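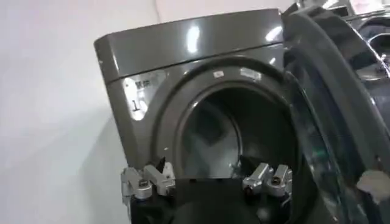 The dark gray front loader with its door swung all the way open

From: Vega Lozano
To: laundry-corner list
Subject: Re: the front loader, shelves, who wants a look

Hi everyone,

Qianru asked a bunch of good questions last night and I started answering in my head on the train, so let me get it all down before I forget half of it.

Qianru Meng wrote:
> I'm all for a front loader but I've only ever had a top loader
> and I have worries. Does the door get in the way when it's open?
> Do you really have to leave it open between loads? My aunt's had
> a musty smell she never got rid of. And can somebody please say
> where the detergent is going to live, because at the old place
> it lived on the floor and I kicked it over more than once.

Door first! It swings out to the right, and it opens wide. I love this. You get the whole round opening in front of you and nothing to reach around, so a duvet cover can go straight in without the usual wrestling match. It does mean we need to keep the right-hand side clear. Soledad wanted the folding table there and I'm afraid I have to vote for the left (sorry, Soledad, I know you measured).

Yes, leave it open between loads. I had a front loader for years at the Dedeck apartment and the only time it ever smelled was the winter my roommate kept shutting it behind me. Wipe the rubber ring, get a finger into the fold where the socks and coins end up, then leave the door alone. It takes one old towel and less time than it takes to find the old towel.

Now, detergent.
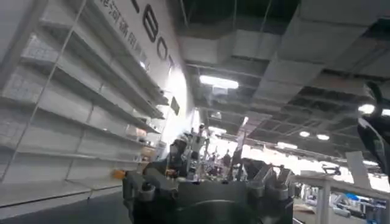

I'd like us to use the white shelves, which have loads of space still. The little boxes and things that are already up there can stay put. Liquid goes on the lowest shelf so that if it drips it doesn't drip on everything else, powder goes one up, and the basket of clothespins can go anywhere Washington can reach it, seeing as he's the only one who uses them. Please, no more open cartons on the floor!

Hatice offered to pick up a drip tray at Aydoğan on Saturday. They have one for 17 that looks the right width, and I'll chip in if she wants to get two.

A word about the sticker, since a couple of people have asked me off-list.
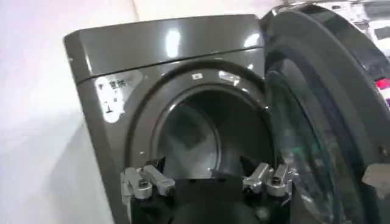

Left side: the white sticker with Chinese text. Please don't peel it yet

The lettering is small and I don't want to guess at it, so I'd like to have it read properly before it comes off. Qianru, would you mind, next time you're by? If it's only an energy label then peel away, but if there's anything in it about load size I want it copied onto a card and taped to the wall. My old Stirnent had a sheet like that and I threw it out the first day, and then spent 115 on a repair call for something that was printed right on it.

One more thing I get excited about, and you may all laugh.
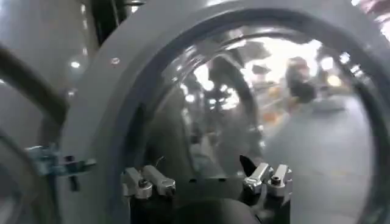

The glass on a front loader door bulges inward, and that dome has a job: it helps keep the wash tumbling back into the drum. It also collects a gray film if you ignore it. Plain warm water and a soft cloth, then run the cloth around the ring where the glass meets the frame. No scouring pads. I scratched one that way once and looked at the scratch every single wash day afterward.

For the first go I'd run it empty on hot, then do a load of towels, and save anything you care about for after that. Three of us have towels to spare, so bring them along. If anybody still has the spare hose from Borard, bring that too.

I'm there Saturday from the morning on. Come and see it, it's a lovely machine to load.

Vega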